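Fenna Geerts
2023-06-30

Okay, a long one tonight, so get yourself something to drink. Ten years ago today I started writing one line a day in a notebook. One line, no more, even on the good days. That makes 3652 lines, and I finished copying out the last of them this morning at the kitchen counter in my robe.

It started with my aunt Britta, who kept a line-a-day book her whole life and left it to me along with a very ugly lamp. Most of her lines were weather. "Rain, soup." "Wind, Koen called." I must have read the whole thing in one weekend and I cried at the soup ones, which I still can't explain very well.

My own first line was "Bought this notebook, too expensive." The second was "Forgot until midnight, tired." So you can see I came out swinging!

People always ask what you do on a day when nothing happens, and my answer is that those are the lines I like best now. I have one from a March when we were living in Mandham that just says "Neighbor's cat on our stairs again, let her stay." I had completely lost that cat. I read the line and she came right back, gray feet and all.

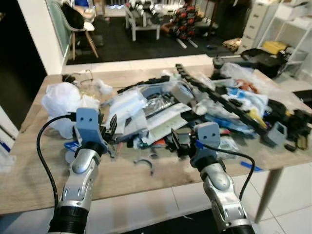 The big days are oddly thin, by the way. The day we moved to Flillon I wrote "Here." The day my sister got married I wrote "Shoes hurt, lovely cake." I suppose I trusted myself to remember the rest, and mostly I do, but I'd give a lot to know what song they had on when my dad finally got up to dance.

A few practical things for anyone tempted. Use a pen you like. Keep the book where you brush your teeth (the nightstand didn't work for me, I'd fall asleep on it). If you miss a day, write it the next morning and don't make a fuss. I missed 3 in a row with the flu once and filled them in as "sick," "sick," and "toast."

Lutfa asked if I ever cheat and write 2 lines. Yes, Lutfa. Twice. Both times I was angry at the same landlord, and both times the second line was worse than the first.

The new notebook is green and has room for the next five years. Tonight's line is going to be something about the peaches, I think, they were so good this week. If you start one too, come tell me your first line, I'd love to read it.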